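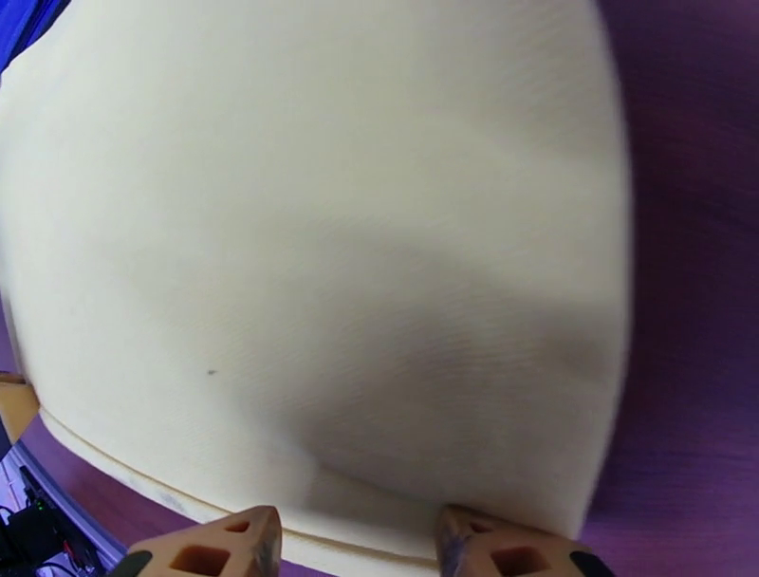

Textiles & Household Materials, week 2 handout
Knits vs wovens, and why the care label matters
4 min read

Notes tidied up after class by Noemi Brannigan. Reading for next time is the Semple chapter, pages 12 to 25. Skip the dye section.

Where we left off: fiber vs yarn vs fabric. Three different words, people still mix them up on the quiz. Cotton is a fiber. Jersey is a fabric. "Cotton jersey" tells you both. "Jersey" alone tells you nothing about fiber, could be wool, could be polyester.

WOVENS
Two sets of yarn at right angles. Warp runs the length of the loom, weft goes across. Not much give along either one. Pull on the diagonal (bias) and it stretches.
- plain weave: over one, under one. Muslin, percale, canvas
- twill: steps over by one each row, gives the diagonal line. Denim
- satin: long floats, shiny face, snags easy

Sateen = satin weave, usually in cotton. Will be on the test.

KNITS
Loops pulled through loops. Stretch comes from the loop changing shape, so even a yarn with no stretch makes a stretchy knit. Weft knits (jersey, rib, interlock) can run if you break a loop. Warp knits mostly don't.

Jersey curls at the cut edge. Interlock lies flat. Quick way to tell them apart at the sample table.

SHRINKAGE
Unai Lozano asked why a knit shrinks more then a woven of the same cotton. Short answer: yarns get stretched in finishing and relax in the wash, and loops have more room to move. Wool is a different story, scales on the fiber lock together (felting) and it does not come back.

To work out percent: (before minus after) divided by before, times 100. A 25 inch panel that comes out at 24 has shrunk 4 percent. Measure lengthwise AND crosswise, they wont match.

LAB
Swatches from the Brurholm box. Mark your square with thread, not pen, the pen washed out last year. Wash, dry flat, measure again. Write fiber content on the tag before it goes in. Rochelle Halvorsen has the key to cabinet 44.

Lab sheets due to Dolores Alcantara at the start of next class. No late ones.

Still to cover: pilling, nap, thread count (mostly marketing, bring a sheet label if you have one)

This site uses cookies to remember your settings. Accept / Manage preferences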